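Sealing the edge between a white panel and its wooden rim

brollard_16
Posted 1st August

I have a white board set into a narrow wooden rim, used as a bench top. Panel size is 907 by 642 mm. The joint between panel and rim is open by a hair along the far side and collects dust and glue crumbs. I want to close it without staining the white face. The rim is bare wood. Is decorator's caulk suitable, or should it be silicone? The panel can't come out, as it was glued down in June.

Asfaw
Member, 185 posts

Acrylic caulk, not silicone. Silicone can't be painted or varnished over, and any residue on bare wood will show as a patch when you finish the rim later.

Vacuum the joint, then run a blunt blade along it. Mask both sides, 2 mm back from the gap. Cut the nozzle small, fill in one pass, smooth with a damp finger and pull the tape at once, while the caulk is still soft. Leave it overnight. Varnish the rim first if you intend to varnish it at all, as bare grain will hold caulk.

My own top is the same arrangement, pale panel and beige wooden rim.

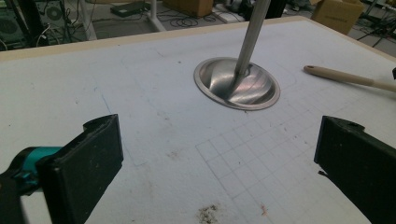
White top with the narrow wooden rim along its far side.

pusau
Member

just use clear silicone, did mine years ago and its fine

drolis
Member

Check the gap at both ends before filling. If it varies by more than 1 mm over the length, the rim is moving with humidity and caulk will split at the wide end. In that case pin the rim first. Test the masking tape on a corner of the panel too. Some coated faces lift.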